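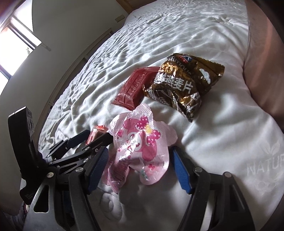
Plendico Review Finds Home Robots Still Need a Person Close By

Most chores on the company's list were not finished without help, and small soft packages remain a weak spot

BAYSAL, June 29, 2026 – Plendico, which tests home and store equipment for landlords, care homes and small retailers, today released its first review of machines sold or promised as household help. The review covers 46 chores, from putting away snacks to wiping a counter. Machines finished 9 of them to the standard Plendico would expect from a new hire in the first week. Another 31 were finished only when a person stepped in at least once. The rest were not finished.

Plendico does not think these results support the claims now being made to buyers. Several sales brochures the company received in January described a robot that "tidies the bedroom." When Plendico asked what that covered, the answers ranged from picking up a pillow to moving a cup from one table to another. Neither is what a parent or a housekeeper means by tidying a bedroom.

Why packages are hard

A bed with a few snacks on it takes a child a minute to clear. For a gripper with two fingers it is a long list of small problems. Wrappers crinkle and change shape when touched. Clear film is hard for a camera to tell from a white sheet, and shiny foil throws back whatever light comes in at the window. The bedding gives way under the fingers, so a grasp that works on a table may close on cloth.

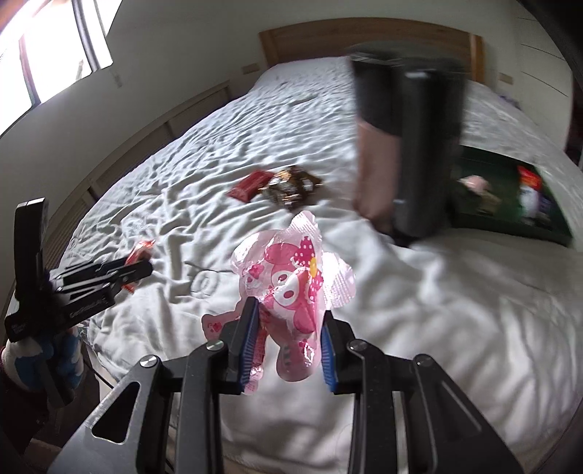

A pink candy package between the gripper's fingers, with more wrapped items farther back on the bed.

Gripping is the part that has come furthest, and the review says so. Two fingers with ribbed pads can take hold of a thin packet by its sides, and a person guiding a hand-held gripper can do this sort of work with some practice. That tells a buyer the fingers are good enough. It says very little about whether a machine can choose the packet, plan the reach, notice a slip and try again with no one at the controls. Demonstration videos often blur the two, and Plendico asks buyers to find out who or what was doing the moving before they watch a second time.

The same caution applies to shop floors. In the restocking part of the review, each product was tried 30 times. Boxes and cans went well. Bags of cereal and single-serve candy did not, and those are the items that fill the lower racks in most of the small stores Plendico works with. A clerk who has to walk over and free a crushed bag has lost the time the machine was supposed to save.

What the review did not settle

Plendico is not claiming that the work can't be done. The review looked at what a customer could order, along with early units lent by two suppliers, Plallari and Zullard. Both say that later software will do better. It may well, and Plendico will test it when it is for sale. A promise of an update was given no score.

There are limits on our side as well. Thirteen of the chores were tried in a single apartment, and a machine that struggled there might manage in a plainer room. Homes are full of odd shapes – a kettle left on a bed, a heap of clothes half out of a closet – and we did not clean up first to make things easier.
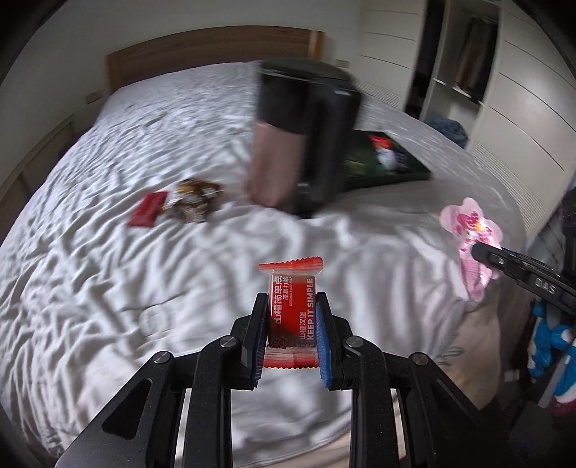 Buyers will want to know how much of that clutter a machine can put up with before it stops and waits. None of the sales material we read gave a figure. Some of it listed "normal household conditions" with no further detail, and one warranty left out damage to "soft or irregular goods," a phrase wide enough to take in most of a pantry.

Plendico's advice to anyone considering a purchase this year:

Ask to see the chore done in your own rooms, with your own things, from start to finish and at normal speed.

Ask how many times a person stepped in, including anyone working from a distance.

Get the list of chores in writing. "Tidying" is not a chore until someone says what gets picked up and where it goes.

Wait, if you can. Prices for early units are high and resale is poor.

Availability

The full review, with the result for each chore and notes on how help was counted, can be requested from the Plendico office in Baysal at no charge to landlords, care homes and independent stores. Suppliers may ask for a retest once the version in question is on sale. Plendico will pay for its own retests and takes no fees from the companies whose machines it reviews.

About Plendico

Plendico tests equipment for homes, care settings and small shops. Its earlier reviews covered floor cleaners, stair lifts and self-checkout stands.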